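Search this site
Search

The Round Table as a Place of Work

03/12/2018
By the Features Desk

The public reading rooms in Dradham were furnished at a time when patrons came to read, and the furniture reflected that purpose. Long tables stood under the windows, with straight chairs along both sides. In June the second floor reopened with a different arrangement. Most of the long tables have gone to the local history collection downstairs, and small round wooden tables have taken their places, each intended for a single visitor with a laptop computer or for two people sharing a conversation.

The change was prompted by a survey of 807 patrons conducted over the previous winter. Respondents were asked what they brought with them, how long they stayed, and what they would most like to see improved. Lighting and electrical outlets led the answers, as expected. The third most frequent request was for a better surface on which to use a mouse.

The request deserves more attention than it has usually received. A laptop computer carries its own keyboard and its own pointing surface, and furniture for public rooms is often chosen on the assumption that nothing else will be placed beside it. Patrons who edit drawings, keep accounts, or prepare long documents tend to bring a mouse in any case. They then find that a table selected for its appearance may be poorly suited to the purpose. A polished top can interfere with the sensor of an optical mouse, and a pronounced grain can be felt under the hand. The edge of the table presents a further difficulty, for it meets the forearm at a point where a desk would offer support.

Brustari, the firm that supplied the new tables, offered to refinish the tops in a flat coating. The offer was declined on grounds of cost and of character, the wood having been chosen to agree with the paneling of the older rooms. The library purchased mouse pads instead. An initial order of 300 was placed, to be divided between the main building and the branch at Meng, and patrons may borrow one at the service desk or bring their own.
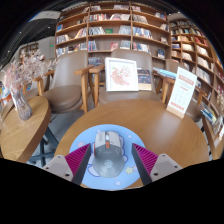 A mouse and a light-blue pad on a round wooden table.

The choice of a round pad for a round table was made after some discussion. Rectangular pads had been tried first and were found to sit awkwardly near a curved edge, where one corner would extend past the wood and curl with use. A round pad may be placed close to the edge at any point on the table, and it leaves the middle clear for a computer or an open book. It also favors neither hand. Left-handed patrons had noted in the survey that furnished workstations were nearly always arranged for someone else.

Decoration was a separate matter. The purchasing guidelines call for plain colors in adult reading areas, and a gray pad was the original recommendation. Staff at the Meng branch asked that printed pads be admitted as well, including those with cartoon designs in soft colors. Stars and clouds are not customary in a reference room, but the request was granted for a trial period. The printed pads have since been borrowed more often than the plain ones, by adults as well as by students, and the guidelines have been amended accordingly.

The mouse itself remains the responsibility of the patron. The library does lend a small number from the service desk, and the staff have formed a view of what serves best. A shape that fills the palm is preferred for long sessions. A scroll wheel that turns without noise is valued in a quiet room. Additional buttons are regarded as a matter of personal taste, although several patrons who work with large spreadsheets have asked for them specifically. A pale casing shows wear at the buttons sooner than a dark one, and the lending stock is wiped down at closing.

Care of the pads has proved simple. Those with a cloth surface are washed by hand in cool water with a mild soap and laid flat until dry. They are not to be wrung or hung from a corner. A pad that has lost its grip on the underside is withdrawn, as movement under the hand defeats its purpose. Staff ask that cups be kept on the far side of the table, and a covered cup is required on the second floor in all cases.

The library also considered how much should be permitted to stand on the tables when they are not in use. The earlier rooms had accumulated lamps, pencil trays, notices, and racks of leaflets, and on the long tables these did little harm. A small round top offers no such allowance. Under the present rules a table may hold one upright card, placed toward the edge, and nothing else that belongs to the building. Lamps have been moved to the walls. Leaflets are kept by the stairs.

Patrons accustomed to the long tables have not been unanimous in their approval. Readers of newspapers and maps find the new tops too small, and 12 of the original tables have been retained for them along the north wall. Others have observed that a round table makes it harder to claim a fixed share of the surface when a stranger sits down opposite. The library regards this as a fair criticism and has set the chairs so that each table is used by no more than 2 people.

A second phase of the work, under the project name Pandesik, will extend the arrangement to the periodicals room. The tables there will be of the same design, with a slightly wider top, and the order for pads will be made at the same time as the order for chairs. Samples of both are on display beside the second floor service desk, where written comments are accepted during opening hours.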